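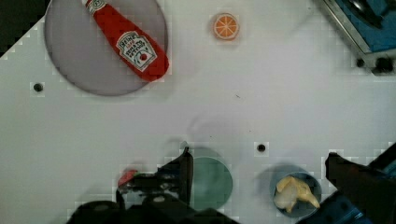 Stop buying ketchup, full stop, and in two weeks he'll have forgotten it exists, according to Morfudd Harries. I love her to bits but I don't think she's ever met a four-year-old like mine. My son puts ketchup on everything. I mean fries and nuggets, sure, but also rice, cucumber, scrambled eggs, plain noodles, and last night a slice of pear. If it isn't on the plate he won't sit down. If it's on the plate but touching the wrong thing, he also won't sit down!

He used to eat pretty much anything until he turned three, and then one by one the foods dropped off the list. He's growing fine and the pediatrician wasn't worried when I brought it up in January, but she had 17 other kids in the waiting room and I got the feeling I was being hurried along. My mother-in-law thinks it's the sugar. My husband thinks it's a phase and puts ketchup on his own eggs, so he's no help at all.

Has anybody gotten a kid off this without a war at every meal? Or do I just let it go? I'm not looking to ban it forever, I'd just like him to taste a pear again.

Posted by Xiuying Zheng, November 25, 2023
3 comments · 2 shares

Shuk-fan Mak

Oh I have been here, except ours was ranch. My daughter had it with waffles — waffles! — and I cried in the pantry more than once.

What worked for us was keeping the sauce but making it boring. I bought a set of tiny dip cups and she got one cup per meal, filled before she sat down, and when it was gone it was gone. First few nights were loud. I didn't argue, I just kept saying "that's tonight's cup" in the same voice until I was sick of hearing myself. After a while she started saving it for the things she really needed it for, and the rest got eaten plain, or at least licked, which I counted as a win.

The other thing is we let her be in charge of everybody's cups. She'd hand them out like a waitress, and sometimes she got so busy with Grandpa's that she forgot to dip her own carrots. I wouldn't cut it out cold. We tried that one weekend at my sister's and she ate crackers for 2 days.

Oh, and fruit at a different time from dinner! If the pear shows up at snack time on the back steps, there's no plate and no ketchup anywhere near it, so it doesn't come up.

62 people found this helpful · Share

Man-lok Chien

just let him have it. i ate ketchup sandwiches till i was 11 and im fine, 6 foot 1. kids are weird

4 people found this helpful · Share

Sum-yee Lui

I'm with Shuk-fan on the cups, and I'd add a couple of things from raising three of these.

Read the label, first of all. Some bottles are a lot sweeter than others, and if the sugar is what's bugging your mother-in-law you can switch to a no-sugar-added one. Do it slowly. I mixed the new one into the old bottle a little at a time, and my middle boy never said a word, though his brother caught on right away and wouldn't touch it for a week (so, you know, mixed results).

Then put one thing on the plate that you know he likes and one thing he used to like, in a really small amount. I'm talking one slice of cucumber. Don't mention it. Don't look at it. I was terrible at this part because I kept staring at the cucumber and he could tell!

If the list of foods keeps getting shorter, or he starts gagging or losing weight, call the pediatrician back and ask for a longer appointment. You're allowed to do that even if the last visit felt rushed. You can also ask her about a feeding therapist. We saw one with my youngest and she was lovely, and mostly she got me to calm down about dinner.

As for your husband, maybe he could have his eggs plain for a month. It's worth asking.

119 people found this helpful · Share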